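Unit 4: Period Styles in the Hotel Lobby

Revival furniture borrows old shapes for new rooms. Start with the legs, then the trim.

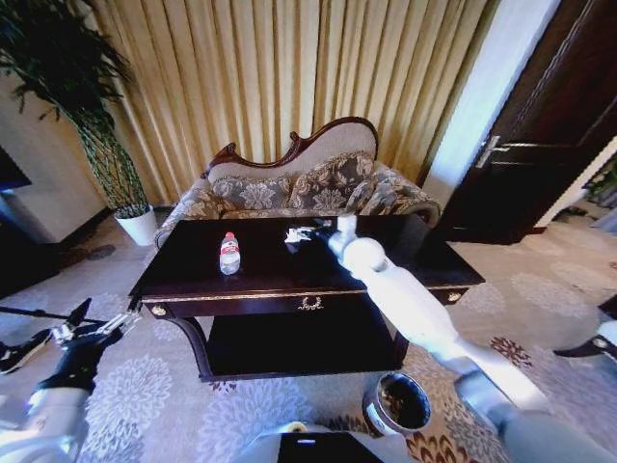
Fig. 1. Dark wood table with curved cabriole-style legs.

Gold wreaths and rosettes point to Empire taste. Mixed sources are common in revival work. 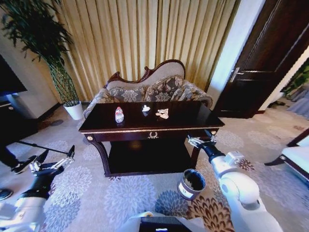
Damask and stripes can share a room if the colors stay close. Read the Sandari chapter, page 38. 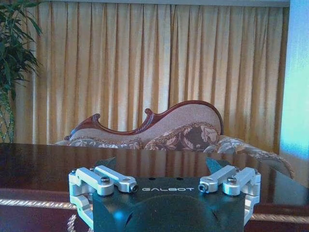

Fig. 2. Pale silver metal links with round fasteners.

Modern metal leaves its joints in view. Sketch one joint for homework.

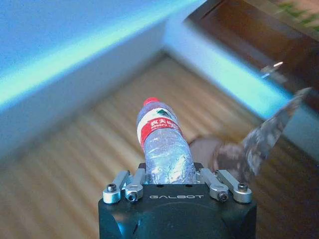
Fig. 3. Clear bottle held upright.

Sketches due at 10.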